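We use cookies to keep you logged in and to measure traffic. Accept | Manage settings

Search this board Advanced Go

Iststead Robotics Forum > Student Projects > Manipulation

Thread: Table-clearing task, sort order and bin placement (Branevside capstone)

tendon_slack
We are one of the teams in the Branevside capstone, handheld gripper track. The task is to clear mixed items off a kitchen table and drop the waste in a bin. Demonstrations are recorded by hand and the policy is trained on them afterward. We have 297 usable episodes so far and the deadline is in November.

Current object set is organic scraps with awkward shapes: a piece of orange bell pepper, a curved slice of melon rind, half a coconut shell. Start position is jaws fully open over the cloth, one item per grasp.

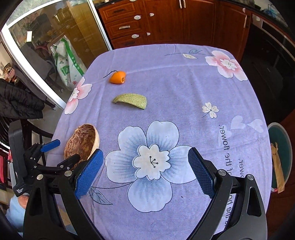
The coconut is the one I need advice on. If it lies on its side, the operator can either take it across the rim or wrap the jaws around the outside of the shell. Both work for a person holding the tool. In training the two strategies average out and the policy goes in between them, then pushes the shell toward the table edge. Should I discard one strategy or label both?

Second question. Our Rovon pads are the ribbed blue ones. Has anyone measured slip on fibrous surfaces compared with smooth skin?

k_offset
Discard one. At 297 episodes you do not have enough data to support two modes on one object. Keep the rim grasp if the opening faces the operator, and fix the orientation in your reset sheet.

Also check your cloth. A busy floral print behind small objects costs you something at this data size. We lost a month to a checkered one.

mirelurk7
Disagree on both points.

Fixing the orientation means the policy only works in the orientation you fixed. The capstone rubric scores randomized placement. Keep both grasps and use a policy head that can represent two modes. It is a config change in most of the common codebases.

On the cloth, a plain table is easier, and then you fail when the evaluation room has a patterned one. Leave it.

k_offset
A multimodal head does not fix thin data. We tried that last year with 700 episodes on mugs (handle or body) and it still hesitated between the two. I would take reliable behavior on 13 placements over unreliable behavior everywhere. Expand after the baseline works.

tendon_slack
Rubric says placement is randomized, but orientation is only randomized "within reason." I have asked the course staff what that means.

For now I will split the dataset by grasp type and train both ways. If the split is too uneven I will go with k_offset's version.

vane_pump
On slip: no formal measurement, but we logged commanded width against measured width on the same Rovon pads. Fibrous husk held well. Wet melon skin was the bad case. Dry the rind between takes or accept that the grip will change over the session. Write down which one you did.

What are you doing for the release? Most of our failures were there, after a good grasp.

tendon_slack
Release is the weak part for us too. Draft procedure, comments welcome:

1. Bin goes on the floor next to the table, same tile every time. Mark the tile.

2. Operator lifts clear of the cloth before moving sideways. No dragging.

3. Hold over the center of the opening, jaws pointing at the bin, and pause for one second before opening. This applies to packaged items as well. The purple egg capsule with the puppy on the wrapper is our reference for smooth rounded objects, and it gets held by the sides, one pad on each.

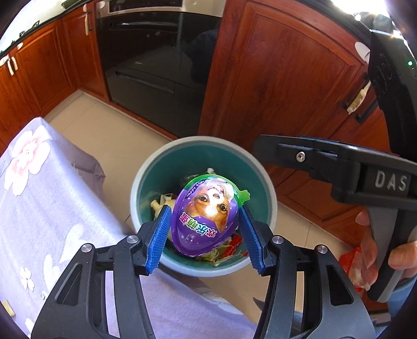
4. Open fully and wait again before retracting. A half-open release counts as a failed episode.

5. Back to the start pose over the table. Stop recording there, no earlier.

mirelurk7
The pause in step 3 is a mistake. You will train a policy that stops over the bin and stays there, because a stationary observation looks the same at the start of the pause and at the end of it. Continuous motion into release.

vane_pump
Agree with mirelurk7 in principle. In practice a short pause gave us cleaner release labels, and we trimmed the idle samples before training. If you trim, the pause does no harm. If you do not trim, remove it.

k_offset
Trim. The Vörös scripts posted in the tools section do it by velocity threshold. Set the threshold per operator. Ours differed enough that a single value cut real motion from the slower person.

tendon_slack
OK. Keeping the pause, trimming with the Vörös scripts, threshold per operator. First comparison run is Tuesday, 17 trials per grasp type. I will post the numbers in this thread.

mirelurk7
Post the failures by category, too. A single success rate will not tell us which of the two of us is wrong about the coconut.

Related threads
Finger pad wear on Rovon grippers
Two operators, one dataset: calibration drift
Vörös trim scripts, version notes
Branevside rubric clarification requests
Bin depth and camera exposure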